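28th August, Wednesday

Continued with the obituary clippings from the Lungu funeral home. We have now all four boxes on the shelf, the last one came in the morning. Total after the second counting is 1,185 clippings. The first counting gave a different number because I took the memorial cards together with the clippings. The cards go in a separate series, please do not mix them again (I write this mostly for myself).

**Condition**

Box one and box two are good. The paper is yellow but it can be bent without cracking. Box three was stored against a wall and the lower part has a brown line from old water. Box four I only opened and closed. It smells of mold, but I did not see any. I put it on the other shelf, away from the rest, until Horațiu has looked at it.

Many clippings were glued on sheets from an account book. The glue is not the same everywhere. On some sheets it is a dry flour paste and the clipping comes off with the spatula almost alone. On others it is rubber cement, which has gone through the paper and made it transparent, so that the print from the back side disturbs the text on the front. For these I do not try to lift anything. They are scanned on the sheet, as they are.

**Flattening**

Put the folded ones from box two in the Flatix overnight, between blotters. This morning they were flat except the long ones, which had been folded in the same place for many years and kept a ridge. I gave them a second time in the press with a slightly damp blotter. Note on the damp blotter: it must be only slightly damp. One notice got a soft edge and I lost a piece of the margin, no text. The piece is in an envelope behind the clipping.

Do not load more than three layers. The instruction sheet allows more, but the middle ones come out wavy.

**Scanning**

Panda (the old scanner, not the computer beside it) works again after I cleaned the glass from inside. The gray stripe on the left is gone. I compared the same notice before and after, and now the small letters in the list of survivors can be read without zoom. I would like to keep the resolution as it is. Higher gives files which the index program opens very slowly, and the letters are not better, only the paper fibers are.

Black background sheet behind every thin clipping. With the white one the advertisements from the back come through, and the text recognition then reads tires and potatoes in the middle of somebody's life.

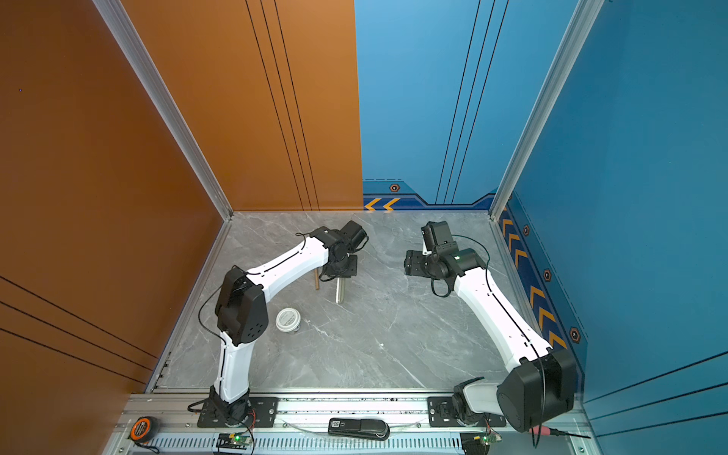

*Twin white arms with black joints, side by side on the rail in the orange and blue booth.*

**Text recognition**

Results are mixed. Long notices are good, because the sentences repeat: born in, daughter of, survived by, in lieu of flowers. Short notices are bad, I think because there is so little text that one error spoils the whole.

Things which go wrong most often:

- "née" becomes "nee", "noe" or "nice". I correct it to née only if the accent can be seen in the print. Otherwise I leave nee.
- Names divided at the end of the line. The program joins some of them and some not. It made one Vond-thorpe and one Vondthorpe in the same notice.
- Ages. A 3 is read as an 8 when the ink is heavy. These I check always by hand against the birth date, if the notice gives one.
- Nicknames in quotation marks. The marks are lost and the nickname becomes a middle name.

I went through thirteen notices completely by hand to see how long it takes. It takes long. The typing is not the slow part, it is deciding. For example there is a woman who in her own notice is Mrs. Walter and nothing else, her first name is nowhere. In the notice of her husband, which is in another box, she is Edna. Can I put Edna in the index for her? I did it, but in square brackets and with the number of the other clipping in the remark field. If we agree on this it should go in the rules, so that everybody makes it the same way.

Another question is the dates. The notices say "on Monday" or "last Tuesday" and most clippings were cut without the top of the page. The undertaker wrote the date in pencil on perhaps half of them, but I believe it is sometimes the day of the funeral and sometimes the day of the newspaper. I enter it in "date written on item" and leave "date of death" empty if the text does not give it. Horațiu Ghiță would prefer a calculated date with a question mark. We talked about it at the coffee and did not finish. His argument is that families search by year and an empty field finds nothing. My argument is that a question mark disappears the first time somebody copies the table. Maybe a separate field for year only.

**Duplicates**

The same person has often two notices, a short one for the announcement and a longer one after the funeral. These are not duplicates and both stay. Real duplicates (same text, same setting) I clip together, and the better one is scanned. Two notices had the same text but a different spelling of the family name. Kept both, with a link in each direction.

**Request from a family**

A letter came through the Vondthorpe library. A granddaughter asks if we have the notice of her grandfather and if the mistake in it can be corrected, the paper left out one of his daughters. We have it, in box two. I answered that the scan must show what was printed, but that I can put her correction in the remark field with her name, if she agrees. The daughter left out would then also be found by the search. Waiting for the answer.

**To do**

- Horațiu to look at box four before it goes near the press.
- Order blotters and the clear sleeves in the long size. We have enough short ones until November.
- Write the rule for square brackets.
- Decide about the year field.
- Rename the files from Monday, I used the wrong box letter.
- Return the empty folders to Lungu, they want them back.

Panda switched off, press is loaded with the ridged ones again. Please do not open it before noon.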